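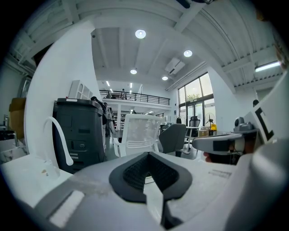
FOR IMMEDIATE RELEASE

Provura opens its floor to people who would like to see a sink before they marry it

Home and office fit-out supplier Provura will open its combined showroom to the public in January, ending a long period in which customers chose washbasins from a catalogue photo the size of a postage stamp and hoped for the best.

The floor carries 287 pieces for bathroom, laundry and study, drawn from Provura's own Flomance and Tessier ranges. Desk chairs share the room with basins, cabinets and benchtops. The company looked into separating them and found that it owned one room.

"People renovate the laundry and the home office in the same month, usually against advice," said showroom manager Rosalie Zürcher. "They may as well ruin one afternoon over it and not two."

Visitors are encouraged to handle everything. Basins can be viewed at floor level as well as on cabinets — an angle few customers request but many seem to enjoy — and office chairs may be sat in for as long as the sitter can look as if they're deciding.

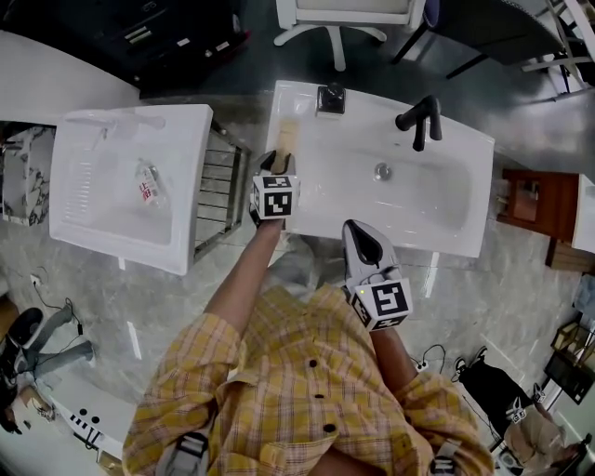 Rectangular basins with a wide flat rim remain the most argued-over item in the Flomance range, chiefly on the question of what the rim is for. Provura's position is soap. Customers have proposed toothbrushes, a pot plant and, in one case, a radio, and staff have stopped intervening.

The washboard laundry sink has also made a return. Its ribbed side suits collars, cricket whites and anything the machine has already had a go at, with a smooth bowl alongside for soaking. Marlies Schwaiger, who buys for the laundry range, expected to sell 100 in the first year and was told this was optimistic. Orders have since reached 1,941.

"I haven't mentioned it to anyone more than once a day," Ms Schwaiger said.

Tapware in matte black and chrome can be compared against most basins on request. Marble-look and timber finishes are also on the floor, and colour samples may be taken home, where they will look different.

The showroom opens at 8 am. Bookings are needed only for groups and for couples who have not yet agreed on a tap.

Media enquiries: Rosalie Zürcher, Provura showroom office

ENDS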